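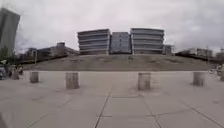
Plaza approach, overcast: bollards ahead, grass bank behind.

Starkomora Plaza Rules

README for the shared rules we follow when small delivery robots cross open paved squares. Kept by the Ondale working group, with route notes from Miladier.

What's in the folder

39 rules in plain text, one per file, plus 300 still views from robot height or a little above. Each view is tagged with the rules it bears on. The plaza view at the top is a favourite of ours — it carries the tags for bollards, joint lines, people at the side and wide-angle bending, all in one go!

The rules we get asked about most

Gaps between bollards. Measure on site before you drive. A wide lens bends straight things near its edges, so never take a width from a still.

Joint lines. Dark seams between slabs are not kerbs. If your planner brakes for them, fix the planner.

People. A blurred shape that might be a person counts as a person until you know better. Slow down and leave at least 2 metres.

Grass banks. Out of bounds, even when the way up looks easy.

Tagging

Tag what you can see and mark doubts with "unsure". We love an honest "unsure" — it has led to some of our best rule changes.

Known gaps

Night views are few, and snow is missing altogether. The Dönmez route has a draft rule for tram crossings, due in September.

Sending changes

Keep each rule under 400 words and put the old wording next to the new. New squares are very welcome, the odder the paving the better.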